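Home Kitchen Garage Paper & Clutter Yard Archive

Election season around the house: what to keep, what to toss, what to reuse

Every even year my kitchen counter in Steltville disappears under cardstock. I've written this page three times now and each time somebody tells me I'm too hard on politicians. Maybe. I read what they mail me, which is more than most of them seem to do.

The tips below are for the stuff that comes in the door, goes up in the yard, or gets shouted at you from the TV while you're trying to drain pasta. I've tried all of them except where I say so.

Sorting the mail

Keep one box for election mail and put it near the door. A shoebox is too small by October. I use a file tote from Fujimoto that used to hold tax stuff.

Anything from the county election office comes out of the box the same day and goes on the fridge. Learn what their envelope looks like. A lot of campaign mail is dressed up to look official, with a seal and a window and the word NOTICE, and I don't believe for one second that this is an accident. Look for the "paid for by" line, usually in the smallest type on the piece. If it has one, it's an ad. If it claims you have a problem with your registration, call the county at the number you already have, and skip the one printed on the card.

Dragica Radonjić, two doors down, saves the mailers by date so she can see who changed their tune between the primary and November. I thought this was overkill until the Jarkurham bypass came up. In January a certain council member was "fighting the bypass." By September he was "fighting for a smarter bypass." Same photo, same rolled-up sleeves.

Recycling the glossy stuff

Most of it can go in with mixed paper. The ones with a plastic film or a magnet glued on can't, at least not with our hauler. Peel the magnet off and keep it, they're good for holding drill bits to the side of a cabinet.

I've seen it claimed that glossy mailers make good window-cleaning paper. They don't. They smear. Plain newsprint is better and an old T-shirt beats both.

Don't burn them in the fireplace either. The coating stinks.

Yard signs

Put them in after rain if you can. If the ground is hard, start the holes with a long screwdriver and a mallet, then push the wire legs in by hand. Hitting the top of the sign just folds it.

Check your town's rule on how far back from the street they have to sit. Ours is 8 feet, and it gets enforced very unevenly depending on whose name is on the sign. I complained about that at a council meeting and was thanked for my input.

After the election:

- Wire frames hold up peppers and short tomatoes. Not tall ones, whatever you've read.
- Corrugated plastic panels make decent drawer liners and drip trays under paint cans. Cut along the flutes with a utility knife and a straightedge.
- A panel under the car catches oil for a while, but it slides around. Weigh it down with a brick.
- Tape residue comes off with cooking oil and a plastic scraper. I wasn't impressed by the Jerkero spray everyone recommends. It worked, slowly, and the garage smelled for two days.

Ask first if the sign isn't yours. Some campaigns want them back.
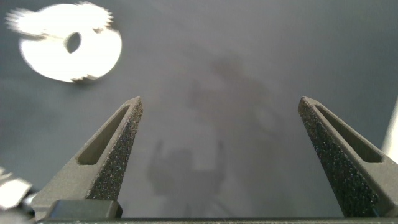

Watching a debate without ruining dinner

Cook something that doesn't need you. Chili, baked potatoes, anything that can sit. Stir-fry is a mistake.

Keep a pad next to the stove and write down any number a candidate says. Then look it up the next morning – not that night, when everybody's people are out spinning it. Last time I wrote down "3,546 new jobs" for our county. The state report I found had 1,694 for the same period, and that included seasonal hires. Neither campaign brought it up again.

Riku Takeda wrote in to say he just turns the sound off and reads the transcript on Sunday. I tried it and it's a better use of an hour, I'll give him that.

Calls and knocks

Silence unknown numbers from Labor Day on. Replying STOP to texts works on some lists and does nothing I can detect on others. They sell the names around.

For the door, a small sign that says "no campaign visits, please" cut my knocks by nearly half. I'm told it also puts off the Girl Scouts, so take it down in cookie season.

Storing what you might want later

Keep your sample ballot with your own notes on it, folded in a labeled envelope. In two years, when someone asks for your vote again, get it out and see what they promised you. I can't say it has improved my mood but it does make the choice quicker.

Questions or a tip that has really worked for you? Use the contact form.
Contact | Copyright, all rights reserved | Back to top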